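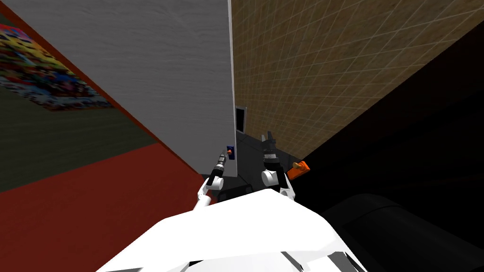

Why did the left arm keep moving after the stop command in the January test run?

The stop message reached the base controller and was never passed on to the left arm, which finished the move it already had in its queue.

**Minutes, fault review, Rendura two-arm platform**
March 29, 2018
Chair: Dalibor Kolář. Minutes: Ansel Ferreira. Also attending: one engineer each from Hamach and Bronel.

**1. Previous minutes**

Accepted with one correction. The joint controller firmware is supplied by Bronel, not Hamach.

**2. Stop fault, left arm**

Kolář summarized the log. The operator issued a stop during a reach in a narrow passage. The right arm held position within one control cycle. The left arm continued for 208 ms – long enough for the wrist to touch the wall. No one was near the robot. The gripper housing was scratched and has been replaced.

Bronel confirmed that the arm controller accepts a stop only if the message carries a current sequence number. After a reconnect the left controller restarts its count, and the base keeps sending the old one. The message is dropped without an error.

Ferreira repeated the reach in simulation with a forced reconnect before each run. Of 2,733 runs, 20 showed the same delay. All 20 were on the left arm. Hamach asked whether the right arm is exempt by design. Bronel said no; the right arm reconnects faster and the count is normally reset in time.

**3. Hardware stop**

The wired stop cuts motor power and does not use the message path. It was not pressed in January. Kolář wants it tested on both arms before any further work on the physical robot. Agreed.

**4. Proposed fix**

- Arm controllers to accept any stop message, whatever its sequence number.
- Base to report a fault if an arm does not confirm a stop.
- Reach speed in narrow passages to stay at the reduced setting until both changes are in.

Hamach objected to the third point on schedule grounds. Objection noted; the limit stays.

**5. Lindqvist test site**

Site access is on hold. Lindqvist has asked for the fault report in writing.

**6. Actions**

- Bronel: patched firmware for both arms.
- Ferreira: another 2,000 simulated runs on the patched version, with reconnects forced on the right arm as well.
- Kolář: wired stop test, then report to Lindqvist.
- Hamach: check spare gripper stock.

Next meeting when the simulated runs are complete.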